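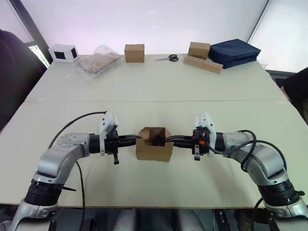

Kit bimanuel Drudden : avis après un an au club

Notre club de robotique utilise le Drudden depuis la rentrée, avec des élèves de 14 à 18 ans. Nous l'avons acheté pour l'épreuve de manutention de la coupe Drarkel : prendre un carton ouvert à deux bras, le déplacer, le reposer sans l'écraser. Prix payé : 4000 euros, plus 400 euros pour le second jeu de doigts et les câbles de rechange.

Le montage a pris deux séances. La notice est correcte pour la mécanique, trop courte pour le câblage. Elle ne dit rien de la longueur de câble à laisser au niveau du coude. Trop court, il tire sur le connecteur quand le bras se replie. Trop long, il passe devant la pince. Nous avons fini par laisser une boucle large et par la vérifier avant chaque essai.

Les doigts longs conviennent bien aux cartons. Ils appuient sur une bonne surface et marquent peu les parois. Sur les petits objets c'est moins bon, et les ciseaux restent difficiles à saisir à plat.

Le point faible est la synchronisation des deux bras. Avec les réglages d'usine, l'un serre avant l'autre et le carton part de travers. Sorin Bošković, qui encadre le groupe du mercredi, a repris les paramètres d'effort avec les élèves. Sur la dernière série, 102 prises, il y a eu 10 échecs, presque tous avec des rabats mal pliés.

Le logiciel, Hunt, est simple à prendre en main. Les élèves enregistrent un mouvement dès la première séance. En revanche, l'export des essais est lent et les messages d'erreur sont en anglais uniquement.

Le service après-vente a répondu en deux jours pour un collier d'articulation qui prenait du jeu. Pièce remplacée sans frais – il a quand même fallu démonter tout l'avant-bras.

Je le conseille à un club qui a déjà un peu d'expérience et une grande table stable. Pour des débutants complets, un seul bras suffit la première année. Une mise à jour de Hunt est annoncée pour août, je compléterai cet avis si elle change quelque chose à la synchronisation.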